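双臂工位点检表(附我自己的备注)——小烤箱开门工位
2025年7月29日 填表:Marwa Fahmy 项目:Vudano

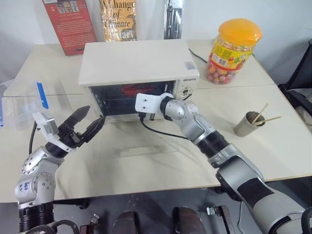
图1 点检时的工位,两条臂都在烤箱门一侧。

先说两句。这张表最早是 Chraibi 那边给的模板,拿来的时候写得特别正式,什么"确认末端执行机构状态良好",状态良好到底是啥样啊?我三月接手这个工位之后就一点一点改成自己看得懂的话了。每一项后面写结果,再跟一段备注,备注想到什么写什么,有的长有的短,大家别嫌我啰嗦。结果只有三种:合格、不合格、待复查。拿不准的一律写待复查,别硬写合格。

接班的同事如果赶时间,先看第一部分和第五部分,剩下的喝口水慢慢看。

一、上电之前

1.1 急停按钮按下、旋起各一次,手感正常
结果:合格
备注:两条臂共用一个急停,按下去两边都得断使能。上电之后还要再试一遍,见5.1,这里只看按钮本身卡不卡。上次有人把擦机器的布搭在急停盒上,找了半天按钮在哪儿,拜托拜托,急停周围什么都不要放。

1.2 人员不在臂展范围内
结果:合格
备注:臂展范围按地上走一圈的感觉是不准的,按图纸来。进去擦桌子、摆东西,先按急停,出来以后再旋起。哪怕就是伸手扶一下,也要按。

1.3 底座螺栓标记线对齐
结果:合格
备注:标记线是我用漆笔画的,螺栓和底板上连成一条。线错开了就是松了,别自己拧两下了事,要用扭矩扳手,数值在 Grostel 的手册里,写完记到维修本上。左臂底座里侧那颗比较难看到,蹲下来从后面看。

1.4 控制柜风扇和滤网
结果:合格
备注:滤网刚洗过,晾干了才装回去的。这个季节灰不算大,我一般两周拆一次。洗的时候不要用热水,会变形,别问我怎么知道的。

二、右臂

2.1 外壳、关节罩无裂纹,无渗油
结果:合格
备注:右臂关节罩是亮面的,特别容易留手印,擦完之后用手电斜着照,细裂纹和手印就分得开了。关节之间那几圈黑色的环也顺手摸一遍,摸到翘边或者发黏都要写下来。

2.2 前臂黑胶带
结果:合格
备注:前臂上缠的黑胶带每次都要看两头有没有翘。翘了就整条撕掉重新缠,不要在上面再叠一层,叠厚了以后边缘反而更容易挂东西。撕下来的残胶用酒精棉片擦,别拿刀刮。

2.3 白色支架形末端件,固定牢靠
结果:合格
备注:断电以后用手捏住末端件,上下左右各轻轻晃一下,不应该有旷量。注意是轻轻晃!它装在银色的手腕上,晃太猛等于拿手腕关节当杠杆使。如果感觉到有一点点咯噔,先查固定螺钉,再查手腕。两个都查不出来就停机,写不合格,叫我。

2.4 末端件与烤箱正面的接触
结果:待复查
备注:这一项我想多写几句。右臂的末端件是要贴到烤箱正面偏下的位置、靠近门把手那一块的,所以贴上去的力很关键。力小了,后面动作没有参照;力大了,烤箱整个往后走,下一轮位置就全偏了。今天慢速模式下看着还行,但是我想换成正常速度再跑一遍才放心,所以先写待复查。复查的人请注意看烤箱的脚有没有挪,挪了就是力给大了。

2.5 支架下方的黑色线缆
结果:待复查
备注:这根线从支架下面垂下来,拐个弯就铺在桌面上了。我不太喜欢这个走法。臂往前伸的时候线会跟着拖,拖着拖着就有可能绕到烤箱跟前去。我已经跟 Lavby 提了要加一个线夹,他们说下批配件里一起发。线夹到之前,每次开跑前用手把线理顺,留出余量但不要留一大圈。余量怎么算够?把臂手动移到最远的那个点位,线还是松的,就够了。

三、左臂

3.1 外壳、关节罩
结果:合格
备注:同2.1,不重复写了。下面那节银色关节上的蓝色笔迹请不要擦掉!!擦机器的时候绕开。酒精一抹就花,千万小心。

3.2 黑色两指夹爪,开合顺畅
结果:合格
备注:空载开合几次,听声音,应该是均匀的,中间没有停顿。检查的时候让夹爪停在张开的状态,方便看指面内侧。指面脏了用无尘布沾一点点清水擦,擦完再用干布走一遍。上一任留的习惯是用纸巾,纸巾会掉毛,毛夹在指根的缝里特别难挑。

3.3 两指对中
结果:合格
备注:合上以后两指指尖应该对齐。错开一点点肉眼不容易看出来,我的土办法是夹一张名片,名片被夹住以后是平的就行,歪了说明没对中。对中要重新做的话在示教器里有专门的页面,走完流程记得保存,我有一回走完没保存,又来了一遍,气死。

3.4 夹爪侧面的白色支架和银色小模块
结果:合格
备注:支架螺钉没松。小模块擦灰用气吹,不要拿手指去抹。支架如果动过,哪怕只松了一颗螺钉又拧回去,都要重新标定,别心存侥幸。标定流程写在控制柜门内侧贴的那张纸上。

3.5 左侧向上绕的黑色线缆
结果:合格
备注:这边的线是往上绕一个弯的,比右臂那根省心。要看的是弯的最高处,反复弯折的地方外皮会先发白。目前没看到发白。臂抬高的时候弯会变紧,手动模式下抬到最高点看一眼再放下来。

四、桌面和被操作的东西

4.1 烤箱位置
结果:合格
备注:白色台式小烤箱放在桌子靠中间的位置,门朝机器人这边。每次推回原位以后从正上方看一下有没有歪。不要用胶把脚粘死,我们试过,门被拉歪的时候烤箱动不了,力全到夹爪上去了,还不如让它能滑一点。

4.2 烤箱门和玻璃
结果:合格
备注:用手开关一次,铰链不涩,能自己停在全开位置。玻璃是深色的,手印不明显,但还是要擦。烤箱里面能透出一点红色,隔着深色玻璃看不真切,想确认里面是什么就把门打开看,别隔着门猜。

4.3 烤箱电源线
结果:合格
备注:黑色电源线从烤箱右后方出来,沿桌面往右走。重点看它会不会跟右臂抢地方。这个工位只练开门关门,不需要真加热,点检时旋钮要在零位,插头要拔掉。如果哪天任务改成要通电,这张表得重新写一版,到时候烫伤那一块要单独列,请先来找我,别直接插上就跑。

4.4 两张桌子的拼缝
结果:合格
备注:台面是两张桌子拼起来的,缝在烤箱后面。检查两边高低是不是一样平,桌腿下面的调节脚会慢慢沉。手掌横着抹过去,摸到台阶就调。调完脚以后烤箱位置要重新看一遍(4.1),顺序别反了。

4.5 烤箱前面的透明亚克力条
结果:待复查
备注:烤箱前面的桌面上有一条薄薄的透明亚克力,上面带两个小紧固件。透明的东西摆在桌面上实在太容易漏看了!紧固件要看松没松,条本身要看有没有裂。我还想确认一下门全开的时候会不会碰到它,得一个人慢慢放门,另一个人蹲着看,今天我一个人腾不出手,留给下一班。

4.6 桌上其他物品
结果:合格
备注:右边那个装着两根木筷子的小金属杯,筷子是斜着伸出来的,朝右上方,这个方向没问题,别转到朝烤箱这一侧,右臂回撤的时候会扫到。烤箱右边的橙盖子糖罐比较高,位置要保持在路径外面,挪动了就在手动模式下重新走一遍回撤路径。左边远处那个带蓝色卡扣的透明收纳盒,盖子扣好。靠墙立着的书和旁边那个黑色的东西,看有没有往前倒的意思,倒下来正好砸在烤箱后面。还有,糖是不是能吃这个问题请不要再问我了,工位上的东西一律不吃。

4.7 地面
结果:合格
备注:地上的线缆不能横在人走的地方。右下方那个黑色金属支架别用脚去勾。桌子右边的黑椅子,开跑的时候没人坐,也不要推到桌子底下去。

五、上电之后

5.1 急停实测
结果:合格
备注:慢速运行中按下急停,两条臂都要立刻停住,示教器上报急停。只有一边停,马上断总电源,不许再试第二次。恢复的时候先旋起,再清报警,再上使能,一步一步来。

5.2 回零
结果:合格
备注:左臂先回,右臂后回。两条臂一起回的话,在烤箱正前方会离得很近。软件里其实有防碰撞,但是我就是不想看它俩擦肩而过,心脏受不了。

5.3 慢速走一遍完整动作
结果:合格
备注:速度设到最低档。右臂贴上烤箱,左臂夹爪张开朝门靠过去,门打开,门关上,退回。人站在急停旁边,手放在按钮上,眼睛看夹爪,别看屏幕。屏幕上的曲线事后都能调出来看,夹爪撞没撞当场就得知道。

5.4 报警记录
结果:待复查
备注:有一条编号487的报警,上一班留下来的,内容是右臂线缆侧的通讯超时,只出现了一次,清掉以后没再报。我怀疑跟2.5那根线被拖着有关系,但是没有证据,只能先记着。如果再出现,请不要马上清,先拍屏幕,再把臂当时的关节角度抄下来,这个比报警内容有用多了。

5.5 温升
结果:合格
备注:连续空跑一段之后用测温枪测各关节外壳,我们自己定的上限是80度,离上限还远。亮面的关节罩会反光,测温枪直接打上去读数偏低,要贴一小块哑光胶带再测,测完撕掉。

六、待处理

待复查的一共4项,分别是2.4、2.5、4.5、5.4,没有不合格项,可以用慢速模式继续跑。正常速度先别开,等2.4复查完再说。

线夹到货以后麻烦谁收到谁说一声,我来装。装的时候要把右臂断电,大概会占掉小半个上午,想用工位的同事提前跟我换时间。

备件柜里夹爪指垫只剩2片了,刚好够换一次,我已经下单。Grostel 发货一向慢,所以这阵子指垫省着点用,擦的时候手轻一些,别拿指甲去抠上面的脏东西。

另外表格第三部分我想加一项指垫磨损,现在混在3.2里面不好写。谁有好的量法可以写在下面空白处,字写大点,我上次对着一行小字猜了好久,最后发现是一份外卖的取餐号。

复查人签名:
复查备注: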